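Look After the Plate Before You Touch the Arm

By Randi Lie
Mar 26, 2026

When a robot cell starts missing, people go to the robot. They open the controller, look at the joint logs, and ask for a recalibration. I have done it plenty of times. After a winter of keeping one cell running at Storell, I think we spend our maintenance hours in the wrong place, and I think most small shops doing similar work have the same problem.

Our cell handles used desktop computers. A tower goes down on its side with the cover off, and the arm works in it from above, taking out memory sticks and putting them in. Next to the tower is a printed plate with holders for parts. The arm is the expensive item. The plate came off our own printer, and until November it had no maintenance schedule at all.

The arm had one. It had a binder. Ragnvald Dalen, who set up the cell before he moved over to Drenik, wrote 34 checks for it, and they are good checks. He gave the plate one line, which told you to see that it was screwed down.

Here is what our fault log looked like. Between the first of November and the end of January we recorded 397 stops. Eskil Wallin went through every one and sorted them by cause. Six came from the arm itself. The two biggest groups were parts sitting badly in a holder and computers that weren't where the program expected them to be. In both cases the arm went to the right point in space and the thing it wanted was a little to one side.

A little is enough. A memory stick goes into a slot with hardly any play. If it leans in its holder, the gripper takes it leaning, and it arrives leaning. From across the room this looks like a bad robot. We had two visits from the integrator on that theory, and they found an arm that was well within its limits. We paid for both visits.

Printed plastic wears. The slot that holds a stick gets a tiny bit wider each time a stick is pushed in and pulled out. Ours also picked up a shine on the contact edges, and one holder had a hairline crack at the base that you could find with a fingernail but not easily with your eyes. None of this shows up in a controller log.

So we changed the routine. A new plate is printed before the old one fails, and the old one is thrown away. It doesn't go in a drawer as a spare, where someone will find it on a bad day and put it back. Every holder gets a test stick by hand at the start of the shift, and whoever does it writes down "firm" or "loose." The table slats under the plate are brushed off, as a single screw lying there can lift a corner. The tower is pushed against its stops by hand and then pushed again after the cover comes off, because taking the cover off moves it. The whole thing takes less time than the coffee machine.

Nobuhle Mahlangu, who runs our second shift, disagrees with me on part of this, and her objection deserves space. She says that if the cell can't cope with a stick that leans slightly, the cell is badly designed, and that a wrist camera and decent software should deal with it. Checking holders by hand is, in her words, "doing the robot's job for it." She would spend the money on vision.

I agree with her about where things should go. Used computers vary. Cables end up in different places, and one model's drive cage is where another model has nothing. No plate fixes that, and the camera has to carry that side. But a camera is also bolted to a bracket, and brackets also drift. When we lean on vision to cover for a worn holder, we have two things out of place and one of them is hiding the other. I would like the dull parts to be right first, so that when the camera reports an error I can believe it.

The other objection I hear is cost. Folke Tveit does our purchasing and asked me what a plate costs in filament and printer time. It is less than one hour of the integrator. February had 85 stops with the new routine, and the mix of machines was no easier than before. I won't claim the plate accounts for all of that. We also got better at seating the towers, and people pay attention when they know someone is reading the log.

My request to anyone writing a service plan is simple. Give the fixture its own page, with a name on it and a replacement date. If the vendor's binder doesn't have that page, write it yourself and put it in front. 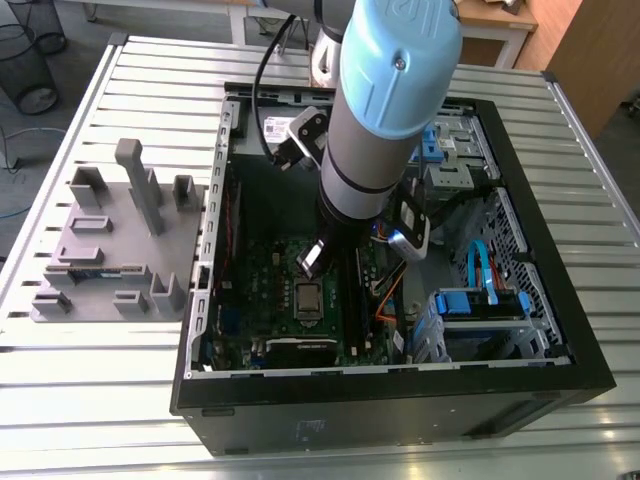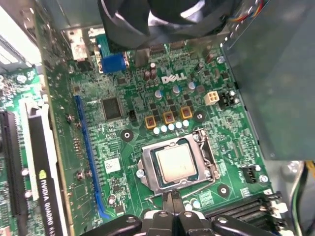 Opinion: Shop Floor

Randi Lie looks after the rework cell at Storell. Replies from readers who run similar cells are welcome, especially from anyone who has moved from printed holders to machined ones. We are pricing a machined plate with Eide now and would like to hear how the edges hold up, and whether the sticks get scratched.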